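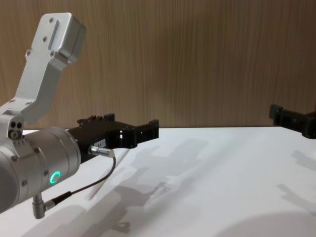 Silver arm and black gripper over a white tabletop.

DUKWOOD, Thu 9 June. Estau has announced the Proder 2, a mid-range smartphone with a replaceable battery. It replaces the original Proder and goes on sale in November through Sperling stores and the Estau website.

The phone weighs 204 grams with the battery fitted. The back cover is held by a single latch and needs no tools to open.

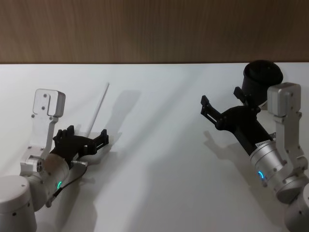

Will batteries from the first Proder fit?
The new battery is wider, and the older one does not seat in the bay. Estau will continue to sell both types.

Standby time on the home screen is rated at 233 hours with one SIM card active.
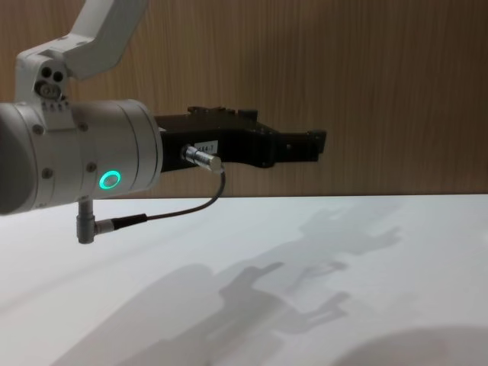 With two SIM cards active, the rating drops to 19 hours less. Both ratings assume Wi-Fi is off. Pricing will be published before sales open.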